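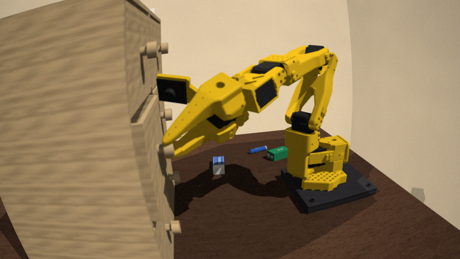 Grirkdale Furniture Swap: Frequently Asked Questions

What is the swap?
Once a year, people in Grirkdale bring in furniture they no longer need and go home with something they do. No money changes hands. Last October 788 pieces found new homes in a single day, and we still can't quite believe it!

Do I have to bring something to take something?
Nope! Plenty of people come with empty hands and leave with a bookcase. If you can bring a piece, wonderful, but it isn't required.

What can I bring?
Tables, chairs, shelves, dressers, desks, bed frames, lamps that work. A scratch or a missing knob is fine (somebody out there loves fixing those). We can't take mattresses, cribs, or anything with bedbugs or mold.

How do I sign up a large item?
Fill out the form at the Gidey Street library desk at least 14 days before the swap. Anything you can carry by yourself doesn't need a form.

How many things can I take?
Each household gets 2 large items before noon. After that it's wide open, and the last hour is a real treat if you have a truck.

My table is too big for my car. Can you pick it up?
Yes, within town limits! Rulico lends us a van for the day, and pickup spots go to the first people who ask. Please measure your table and the doorway it has to come through.

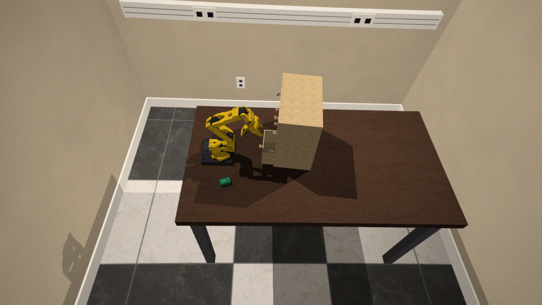
Dark wood table with a reddish-brown grain.

Can I hold a piece while I get my car?
You sure can. Ask for a hold tag at the front door and you have one hour.

Where do I park?
Use the Kivik lot, which has 200 spaces. The curb by the hall is for loading only.

What happens to the leftovers?
Owners can take them back until closing. Whatever is still there goes to the reuse shop next door, so go have a look the week after, there are always some great finds.

Page updated 2 September 2020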